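Flunance revoit le traitement des URL à facettes dans son outil d'audit

L'éditeur Flunance a mis en ligne en octobre une nouvelle version de son robot d'exploration, utilisé par les référenceurs pour l'analyse technique des sites marchands. La principale modification concerne les URL générées par les filtres de navigation (taille, couleur, prix), qui étaient jusqu'ici traitées comme des pages autonomes. Elles sont désormais regroupées par modèle de paramètres, avec un rapport distinct pour chaque groupe.

Selon Edvin Viklund, responsable du moteur d'exploration, le regroupement s'effectue avant le téléchargement des pages. L'outil prélève 4 URL par modèle, compare les balises canoniques et le contenu principal, puis décide de poursuivre ou non l'exploration du groupe. Le seuil de similarité est fixé par défaut à 70 % et reste modifiable dans les paramètres du projet.

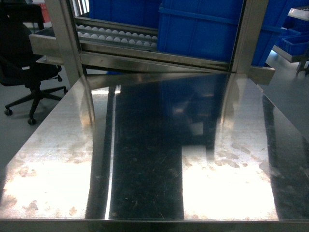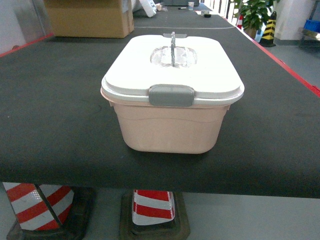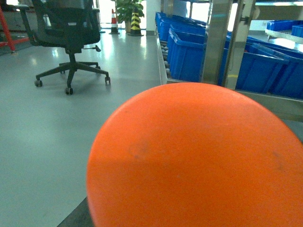
De haut en bas : plateau en acier inoxydable, boîte de rangement rose à couvercle blanc, ballon orange et chaise de bureau noire.

Le catalogue du distributeur Heydari a servi de terrain d'essai. Sur ce site, l'outil a ramené les combinaisons de filtres à 836 modèles, dont 19 seulement recevaient du trafic organique. Les autres renvoyaient pour l'essentiel vers des listes de produits identiques, triées différemment. La durée d'une exploration complète n'a pas été communiquée.

Marit Grønli, consultante chez Ovley, relève une limite : les sites qui réécrivent leurs filtres sous forme de répertoires, sans point d'interrogation dans l'adresse, ne sont pas reconnus automatiquement. Il faut alors déclarer les motifs à la main, au moyen d'expressions régulières. Elle signale également que les directives noindex transmises par l'en-tête HTTP X-Robots-Tag n'apparaissent pas encore dans l'export CSV.

Flunance indique que ce dernier point sera corrigé dans une mise à jour mineure. Le connecteur pour la plateforme Ikham, qui permet de croiser les groupes d'URL avec les fichiers journaux du serveur, reste proposé en option. Les projets existants conservent l'ancien mode de calcul tant que l'utilisateur n'a pas relancé une exploration complète.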